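Mon 21 January

Tukier amp, notes after the bench session

Okay, big day. The Tukier combo is talking again and it sounds fantastic, so I'm writing this down while my ears are still ringing.

Background for anyone reading over my shoulder: it came in from Flultarwood, the all-ages room, where it has been the house guitar amp for longer than its speaker deserves. Punk bills mostly, four or five bands a night, everybody plugging in and turning everything right. In December it started cutting out whenever the band got loud, then coming back if you kicked it (plenty of people kicked it, there's a dent). The ticket said "bad tubes." Swapped the power tubes first thing, no change at all. Put the old ones back, they're fine, don't bin them!

Chased the fault with a chopstick, tapping along the board with the volume low. Nothing on the preamp side. Then I leaned on the input jack and got a crack like a snare hit. Cracked solder on the ground lug, a perfect little ring around it. Reflowed it, still intermittent. Replaced the jack entirely, much better, but at stage volume it would still drop out on a low E chord, which drove me up the wall until I pulled the back off the cabinet and watched the speaker leads. One push-on terminal was barely hanging on. Crimped a new one on and that was it. Two faults on top of each other, one hiding the other. I love this stuff.

While it was open:

- cleaned all pots, the treble one twice
- 100 ohm screen resistor was scorched, replaced it and its partner
- filter caps look okay, no bulging, left alone for now
- new rubber feet, the old ones were mostly gaffer tape
- tightened the handle screws

Bias came up sensible. Ran it for 8 minutes flat out into the cab with the bass plugged in (sorry, upstairs) and it never blinked. Then I got the guitar out and played the whole first side of the Ezeani record along with it, badly, and oh man, that midrange! There's a kind of bark when you dig in with the pick that I never get from the newer amps in the shop. You roll the guitar back a hair and it cleans up into something almost sweet, then you open it up again and it's all teeth. If the Nendeo sets this spring go through this amp I'll be standing right in front of it.
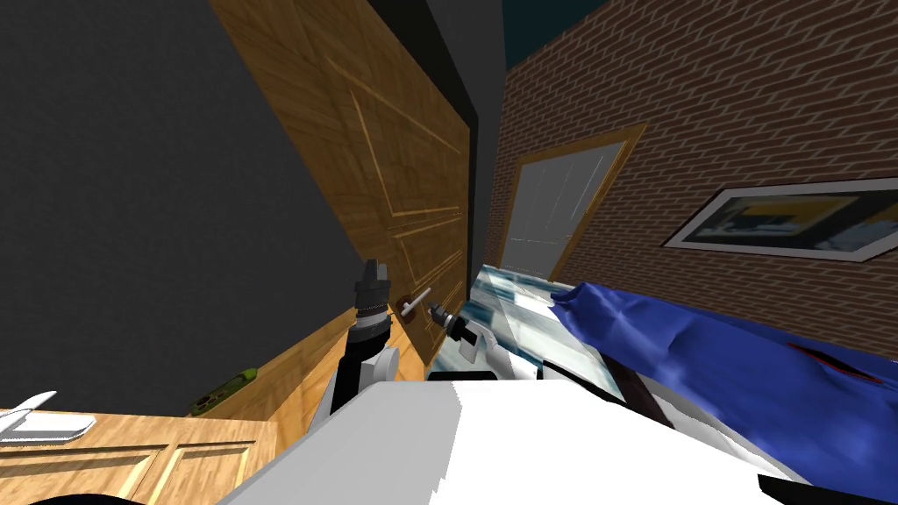 Flultarwood wrote back on the speaker question, and their feeling is that we should leave the original in until it dies, because the bands like how it falls apart when it's pushed, and a new one would make the room sound like every other room. I had been all set to order a replacement. They also asked if the amp could be made a bit less bright for the kids standing along the front, and whether the reverb was ever coming back.

Fair enough on the speaker! I went and listened again with that in mind and I get it. The cone is tired and the surround has a small tear near the bottom, which I sealed with a thin coat of glue. It buzzes slightly on an open A if you sit with your head next to it. At band volume I can't hear it at all. So it stays, and I've written a note inside the cabinet with the rating so the next person doesn't hook up something silly.

On the brightness: tried clipping out the bright cap. Night and day. Single coils stopped slicing my head off and humbuckers still cut through. I put it on a little switch at the back in place of the dead accessory outlet, so it can be undone. Down is dark, up is stock. Needs a label, paint marker is dried out.

Reverb: the tank is fine, the return cable is open. Didn't have the right plug in the drawer. Ordered one. Mostly surf bands will care, but there is always one surf band.

Parts used so far, for the bill: one jack, 2 screen resistors, one terminal, one toggle, feet. Leave the kick dent off the bill, I'm not fixing that, it's earned.

Still to do: reverb plug, label the switch, check the heater wiring for that faint hum with the volume at zero (could be the room, try it on the other circuit). Then one more loud test with the vocal mic open nearby, and back in the van.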